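Fold-Up Carton with Hand Holes - Pletix Packing Supplies

Brown corrugated, ships flat, folds up by hand. Bundles of 125. Rounded tabs, round finger holes. No printing on it, plain brown all over.

We also do the green table cloth now (see lower down), ask for Mehwish Warraich on the order line.
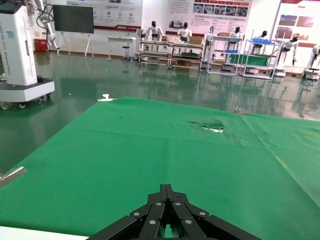 Cloth is sold by the table, not by the yard. Green only. Clips are extra. Wipe it down, dont machine wash. Wears through in time if you drag cartons over it all day, so maybe order 2. Fits the Hurnumley bench and most flat tables.

Back to the cartons. Folding them:
Open it out on a flat table. Creases first, all of them, both ways. Sides up, then the flaps, tabs go in last. Flaps will spring back on you the first few times, keep a hand on them.
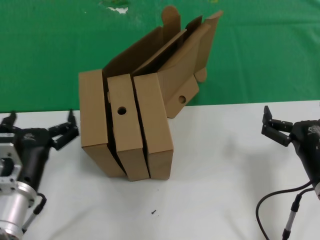 Stock code 57. Min order one bundle. Over 2000 pieces call Wajid Malik for a price, dont use the web cart, it gets the freight wrong.

Store dry and flat. Damp board wont hold a crease. Not for liquids or anything greasy. Tape is optional, we'd use it for heavy stuff.
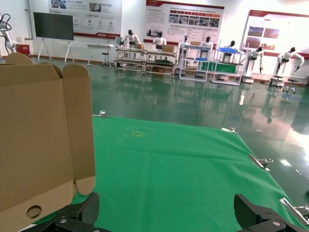 Returns - unopened bundles only, and let us know first please. Creased or half folded ones we cant take back. Cloth can come back if its still in the wrap.

Pickup from the Cheema yard mornings only, side door, ring the bell. Deliverys go out after lunch. Next batch of cartons due in May, back orders get filled frist.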